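**Thread: Staged instructions versus a single instruction in the produce-stand task**
Board: Methods and Replication

**l_kincaid** (moderator)

This thread is opened for comment on the method note circulated by the Nirkik group in December. The note compares two ways of labeling teleoperated shopping episodes. In the first, each episode carries one instruction from beginning to end. In the second, the episode is divided into stages (approach, select, grasp, place, carry), and each stage receives its own line of text. The group trained one policy on each version of the same 1,846 episodes. Members are asked to address the method and to keep questions about hardware for the Bruvard thread.

**apolinar.alvarado**

Thank you for opening the discussion. I am one of the authors of the note. For readers who do not have it at hand, the stand has two tiers, and the operator works from the head camera view only.
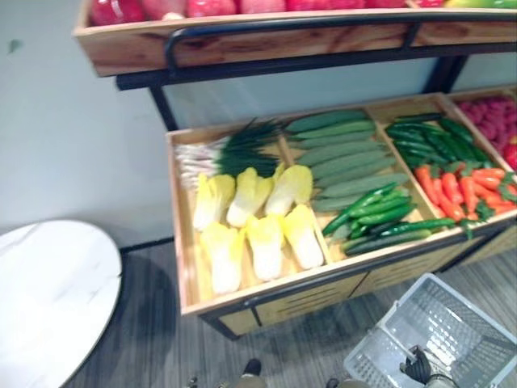

*Head camera view of the stand, with a gripper at the basket handle.*

Our main finding concerns the point at which the policy must stop looking at the basket and begin looking at the bins. Under the single instruction, the policy often paused at that point or returned to the basket. Under staged instructions, these pauses were much less common. We held out 373 episodes for evaluation, and the difference was present for every vegetable we tested.

**zoi_theo**

I have read the note with interest, and I have a reservation. The stage boundaries were marked by hand. A person who marks the end of "approach" already knows which item will be picked, and that knowledge may pass into the label. Did the annotators see the full episode or only the portion up to the boundary?

**apolinar.alvarado**

They saw the full episode. We considered this acceptable for training data. I agree that it should have been stated in the section on labeling, and the next version will say so.

The cabbage compartment shows why a partial view is difficult. A finger in front of the compartment does not tell the annotator which head is the target.
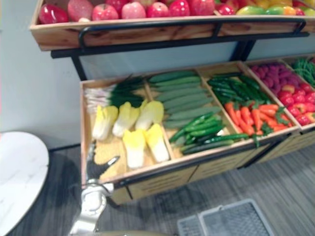 *Gripper in front of the leftmost compartment, lower tier.*

**cmbeki**

With respect, that is an argument for the opposite conclusion. If a trained annotator cannot tell which item is meant, the policy cannot tell either, and the stage label is supplying information that would not be available in use. Our group at Whitlock repeated the comparison with boundaries placed automatically from gripper opening and base speed. The advantage for staged instructions was still there, but it was smaller. We had only 181 episodes, so I would not press the point very far.

**ihalvorsen**

Could Mr. Mbeki state whether the Whitlock episodes included the round table? In the Nirkik protocol, an episode may place the basket on the floor or on the table, and the two cases differ in more than height. 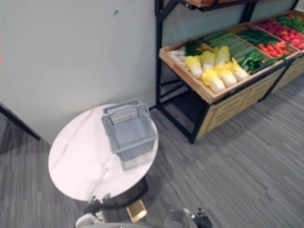 With the basket on the table, the operator has a second surface to work around and must plan the turn toward the rack before reaching. I would expect the stage labels to help most in that case. If Whitlock used the floor only, the smaller effect may have a simple cause.

**cmbeki**

Floor only. That is a fair observation, and I withdraw the word "opposite" from my earlier post. I maintain the concern about annotators.

**zoi_theo**

I support Mr. Mbeki on the annotators and would add a second matter. The note reports success per episode. For mixed bins, I would prefer success per grasp. An episode in which the policy takes one carrot cleanly after several poor attempts is counted the same as one in which it succeeds at once.

**apolinar.alvarado**

Grasp-level counts exist and were left out for length. The carrot section is our hardest case – the pieces lie in different directions, with leafy tops between them – and it has the widest gap between the two measures.
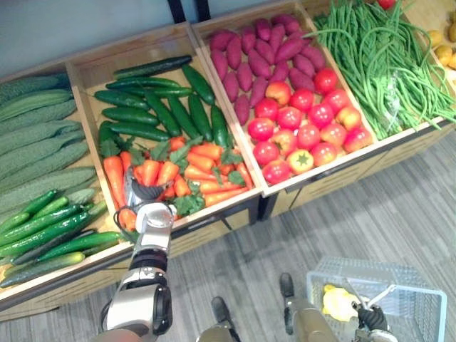 *Left gripper among the carrots; right hand on the basket handle.*

I will attach the grasp table to the revised note. We are also prepared to relabel part of the set with annotators who see each episode only up to the boundary. The full collection should reach about 2,000 episodes before that work begins.

**ihalvorsen**

I would suggest that the relabeled part be drawn equally from table and floor episodes. Otherwise the same question will return.

**l_kincaid** (moderator)

The requests recorded so far are a statement on what annotators could see, a grasp-level table, and a relabeled subset balanced by basket position. Mr. Mbeki, please post the Whitlock boundary rules in the Trister folder so that both groups may apply them. The thread remains open for replies.

**cmbeki**

The rules will be posted this afternoon. The speed threshold was adjusted once partway through our work, and both values will be listed.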